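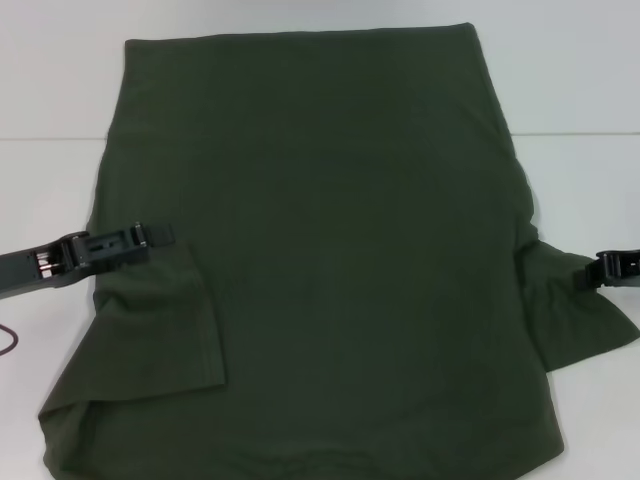 Vol. 3, p. 644

Piece dyeing

Piece dyeing is the colouring of cloth after it has been knitted or woven, as opposed to the dyeing of loose fibre or yarn. It is the usual method for plain cotton jersey, the single-knit fabric of most T-shirts. Cloth is held undyed, known in the trade as greige, and coloured in batches when orders arrive.

Preparation

Greige cotton contains waxes and pectins that resist water. It is scoured in hot alkali and, for pale or bright shades, bleached with hydrogen peroxide. Deep shades such as navy and bottle green may be dyed after scouring alone.

Dyeing

Reactive dyes are the most common class for cotton. The dye is first drawn on to the fibre with salt, then fixed by adding alkali, usually soda ash. Unfixed dye must be washed off, or it will stain other articles in laundering. Dark greens are normally mixed from a yellow, a blue and a small amount of red. Olive shades contain more of the yellow and red parts.

Shade and surface

The apparent depth of a dyed knit depends on the angle of light and on how the cloth lies. Samples are therefore compared flat, under a standard lamp, with the wales running the same way. A fold gives a false reading: on a dark green T-shirt with a flap of cloth turned back, the rounded edge of the doubled fabric looks slightly lighter, while the green deepens where the cloth tucks under. Instruments avoid the difficulty by measuring a small area pressed against an aperture.

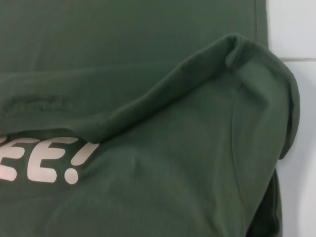
Batch variation is the chief fault of the method. Small changes in water hardness, temperature or liquor ratio alter the shade, and panels from different batches should not be sewn into one garment. At the Satby works, Sena Kyei recorded 768 batches and found that roughly 2 in every hundred needed a second dyeing. A mismatch is easiest to see where two layers meet, as where a flap of green jersey lies folded over the body of a shirt, and inspectors at Satby turn cloth back in this way before cutting.

See also: Greige goods; Jersey; Liquor ratio; Mercerising.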